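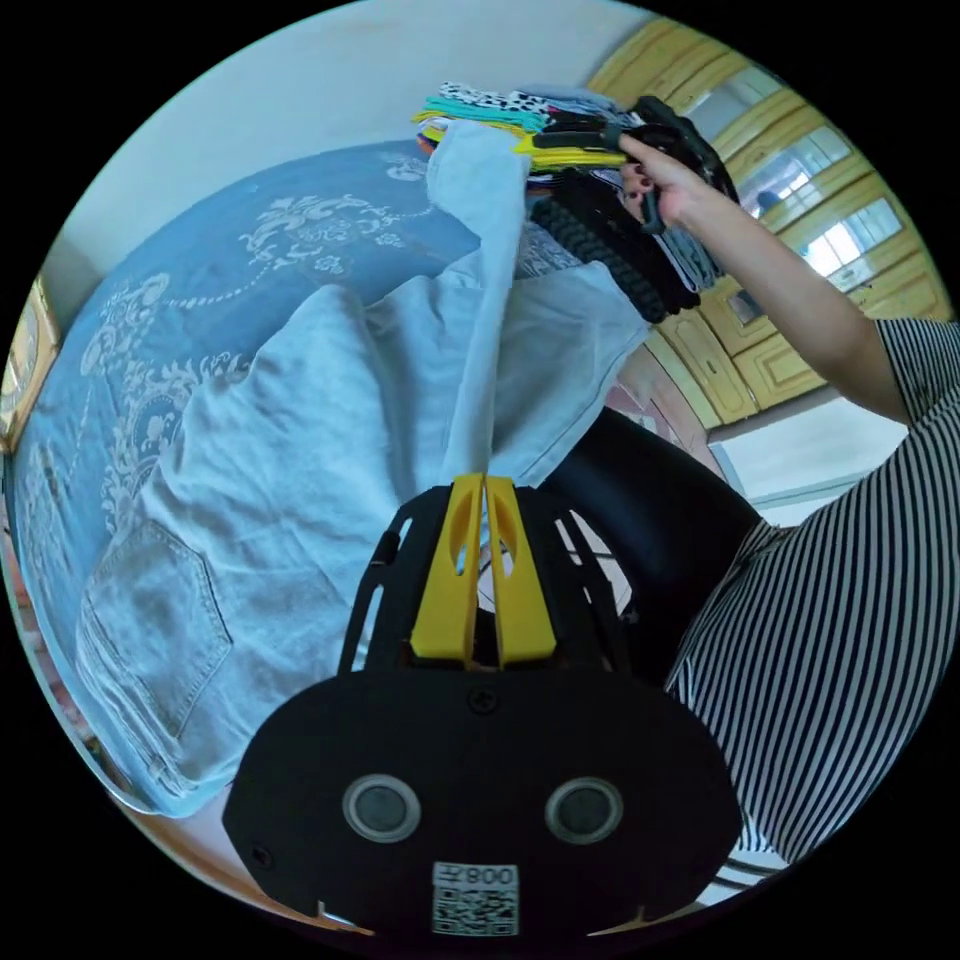

How often does a hand-held gripper need looking after?

Every working day, for a few minutes before the first recording, and once a week on the bench with the fingers off. The rest depends on what it has been picking up. Clothes are kind to the fingers and bad for everything else.

Speaker notes, Murali Unnithan, Trillden
Trerdale, 16/03/2023

Opening

Say who I am and what I look after: one pair of grippers, left and right, used in people's homes. The pair is called Bodden in our records and I'll call it that. The arm that learns from the recordings is Pinto. Pinto stays in the workshop and gets its own talk in the afternoon, so park any questions on the arm.

Give the numbers early. 3775 recordings with Bodden up to the end of January. 3035 kept. People always ask what happened to the others. A lot were ordinary mistakes, such as starting late or dropping something off the bed. The ones I care about today are the 57 we threw out for a fault in the gripper itself. Every one of those could have been caught on the morning check.

The parts, quickly

Plate at the back, with the two round windows and the label. Black slotted frame in front of it. Two yellow fingers in the frame. Handle, trigger, camera. The fingers are soft and they are the only part we expect to wear out.

Left and right use the same fingers but we don't swap them over once fitted. A finger takes a set from the way one person squeezes. Swapped fingers meet at a slight angle and it takes an hour to find out why thin cloth keeps slipping.

Morning check

Go through it in the order we do it. Don't read the card out.

1. Wipe the camera lens and both windows on the plate. Dry cloth first. Damp only if there is a mark left.

2. Try every screw on the plate with a finger. If one turns, stop and use the driver. Don't carry on and do it at lunch.

3. Look between the ribs of the frame with a torch. Lint, threads, hair. Pull it out with tweezers, never blow it in further.

4. Close the fingers on a strip of paper and tug. It should hold along the whole tip. If the paper turns, one finger is seated crooked.

5. Open and close ten times and listen. A click on opening usually means the finger pin is loose. A scrape means something is still in the frame - go back to step three.

6. Read the label against the log sheet. We once had a week where the left was logged as the right. Fixing it took longer than the recordings had.

Working with cloth

Most of Bodden's time has gone on folding and tidying clothes on beds. Jeans are the hardest on the pair. Waistbands are thick, so the fingers have to open wide, and then the next grip is a single layer and they have to close right down. If the travel is set for one it is poor for the other.

We set the travel on the thin layer. Close on one thickness of shirt cotton, adjust until it holds with a light squeeze, then test on a waistband. If it won't take the waistband, back off a quarter turn. Two goes is normal.

With both grippers on one pair of jeans, one ends up near the button and the other on a bit of denim further along. Point out the left one, held flat, with its tips by the metal button. Buttons and rivets are what nick the tips. Ask people to take the cloth beside the metal.

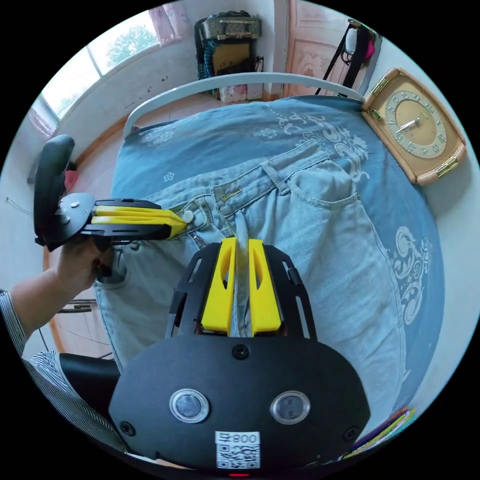 Weekly bench work

Fingers off. Wash them in warm water with a drop of washing-up liquid, rinse, leave on a rack overnight. No solvent. We tried it on an old pair and the surface went shiny and stopped gripping.

While they dry, check the slots in the frame for cracks at the ends. Look at the corners, where a drop does its damage. A cracked frame still works well enough that the user won't notice, but the fingers lean under load and the recordings drift.

Take up the trigger slack. Clean the handle. Put a spot of thread lock on any screw that came loose twice in the week, and write down which one.

Refit the fingers, do the paper test again, then one recording of a folded towel. We use the same towel each time and compare it with last week's.

When to change the fingers

Change both together. Change them when the paper test fails after cleaning, or when there is a nick you can catch with a nail. We don't go by hours. Tried it in January and threw away good fingers.

Close

Offer the check card, it's one side of A4. Mention the spare frame going round the room and ask for it back. Then questions.

Comments

Hal_W
Useful, thanks. Do you do the travel setting with the user's own hand or yours? Ours was always set by the technician and the users with smaller hands complained of sore thumbs by the afternoon.

M. Unnithan
Theirs. I turn the screw and they squeeze. I should have put that in.

petra.k
We get the scrape after fleece more than anything. The fluff packs in behind the fingers where a torch doesn't reach. A pipe cleaner gets it out.

dockside
What thread lock, the removable sort or the permanent?

M. Unnithan
Removable. The frame has to come off the plate sooner or later.

Hal_W
Is the check card online anywhere?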